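Valport House ground floor: progress report to the Lavoie Fund

August 12, 2018
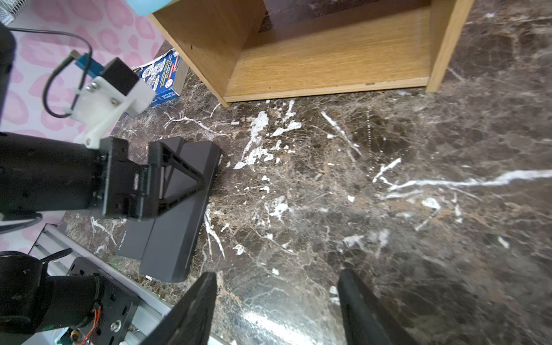 Is the marble floor being replaced?

Every original slab is staying. The money is going on cleaning, filling and polishing the dark brown stone we already have.

So, where are we up to? Further along than I expected when I wrote to you in January! The grant covers 230 square metres in all, and the hall and the long room are finished, which leaves the back passage and the little lobby by the stairs. The brown has come up lovely and deep, and the white and tan veins stand out in a way they simply didn't under all that old wax (I'd been walking over them for years thinking they were scuffs).

Stanus did the stripping and the first polish. They wanted to go for a full mirror shine and I asked them to stop a bit short of that, as we get school parties in and I don't fancy anyone skating. You still get a fair bit of glare off it.

We had a long chat about the thin white cracks. Draso tested 18 of them and the stone is sound underneath, so we've agreed to fill only the ones you can catch a fingernail in. The white blotches are part of the marble and will stay. I rather like them, though I know your last visitor took them for spilt paint.

Money next. We've spent 2392 pounds on filler, pads and sealer, and Stanus have sent their first invoice but not the second. The sealer came in 100 pounds over the quote because the supplier changed the tin size on us. I've moved that across from the matting line, so we're not asking you for any more.

Still to do: the back passage (booked), the lobby (not booked, they're waiting on the electrician), and new felt pads for all the chair legs before the chairs go back in the long room. I'd also like to write up a cleaning sheet, plain water and a soft mop, and get it taped inside the cupboard door before somebody reaches for the bleach again.

Could you let me know whether you want the Draso test sheets posted or emailed? They're quite a bundle.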